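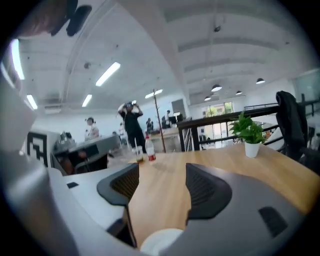 ## 4. Recording your first demonstration

Now for the fun bit — showing the Mindard how a job is done, with your own hands!

1. Hold one gripper in each hand and open the fingers fully.
2. Press Record and keep still for 2 seconds.
3. Move in slowly, close the fingers on the object, lift it and set it down where you want it.
4. Open the fingers, draw back and press Record again.

**Note:** Small wobbles are fine. The Mindard learns from those too, so carry on and finish the move. If you drop something, delete that take and have another go.

**Note:** Start each take with the object in a slightly different spot. It makes a lovely difference to how well the robot copes later.

**Caution:** Keep loose sleeves and hair clear of the fingers. Never record with an open drink within reach of the grippers.

When you have 4 good takes, go to section 5 to copy them to Ornholm.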